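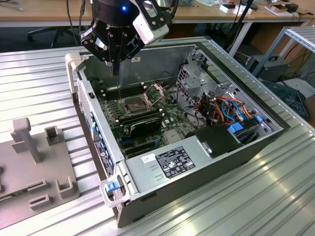 Speaker notes: Keeping old office computers in use
Clemlow library service, spring staff meeting. Slot is straight after coffee, 11 slides.

Slide 1. Title
Say who I am: Kamala Rodrigues, IT support for the branches. Say that questions can come at any point. Mention that the handout is by the door and has the phone numbers on it.

Slide 2. What we have
We look after 432 desktop computers across the branches and the back offices. Of those, 375 are for the public. The rest are on staff desks and issue counters. The oldest were bought when the Girkmont branch was refitted, and they have been moved twice since then.
Pause here. Somebody from Girkmont will want to say something about the move.

Slide 3. Why we are keeping them longer
The budget for new machines has been put back to next year. The stock we have is mostly sound. What wears out first is the bit people touch: keyboards, mice, headphone sockets, the power button. Show the chart of calls by type. The tall bar is keyboards.
Don't get drawn into the budget. Sverre Fjeld is speaking on that after lunch.

Slide 4. Slow machines
This is the most common complaint and the hardest to pin down. Ask people to write down three things before they ring: which computer, what they were doing, what time it was. At Girkmont the slow spell was always near 4 p.m., when the schools come out and every seat is taken. That was the network. We would have wasted a good deal of money on memory if Lovisa Engebretsen had not kept a list.

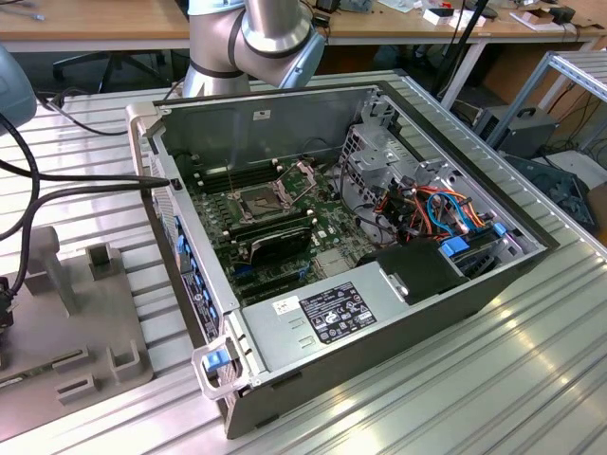
Slide 5. What branch staff can do
Restart it. Check the cables at both ends. Swap the keyboard from the spare box. Wipe the screen with a dry cloth and no spray.
Keep the vents clear — leaflets get pushed down behind the desks and stay there. The children's area is worst for this.
Please leave the cases shut. If a side panel is loose, ring us.

Slide 6. What comes back to us
Anything that won't start, anything that smells hot, anything that has had a drink in it. Unplug it at the wall and put a label on it. The label needs the branch, the desk number and one line about the fault. "Broken" is not enough.
Collection is with the Hedlund van, which calls at each branch on its normal run.

Slide 7. Repair or replace

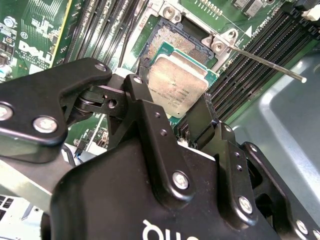 We decide this one machine at a time. The rule is that a repair should buy at least 2 more years, and the parts should come from our own shelf where possible. A power supply or a drive is an easy yes. The board is usually a no. The processor itself rarely fails, but it gets moved to another board when the first one has gone, and there you can see why we do that in the workshop: the socket under the chip is a dense grid of tiny gold pins. Bend a few and the board is scrap.
Trygve Strand will take questions on parts.

Slide 8. Wiping drives
Every drive is wiped before a machine leaves the building, including the public ones. Staff desks as well. Save your files to the shared folder, because we don't copy anything off first.

Slide 9. The Altero trial
Nearly finished. Two branches have had the Altero booking screen since March. Complaints about seats are down. Complaints about the booking screen are up. Read out the comment from Sigrun Grønli and leave it there.

Slide 10. Dates for visits
On the handout. Girkmont first, then the smaller branches in the order shown. Swap between yourselves if you need to and tell me by email.

Slide 11. Contact
Leave this one up during questions. The helpdesk line opens at 8.30 a.m.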